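October 23, 2018

The question of how to treat a wooden work surface has occupied a good part of this fall. Readers who wrote after the September post asked whether oil alone is sufficient. In my view it is, provided that it is applied thinly and given adequate time between coats.

The first coat should be worked along the grain with a cotton cloth and left overnight. Any oil remaining on the surface the next morning should be wiped away before it becomes sticky. A second coat may then follow. Three are generally enough for a table in daily use.

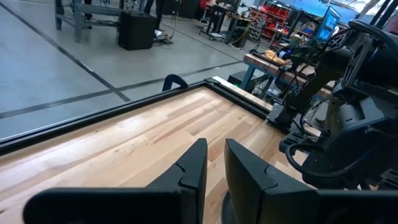

Stuart Nuttall, who wrote from Furnival, prefers a blend of oil and beeswax. I have no objection to this, although wax does mark under a hot cup. He also recommends sanding every year. I would advise restraint in that regard, and would sand only where the surface has become rough.

Oily cloths must be laid flat outdoors to dry and never left in a heap, as they can catch fire on their own. Correspondence on varnish, including the long letter from Rocío Arancibia, will be addressed separately.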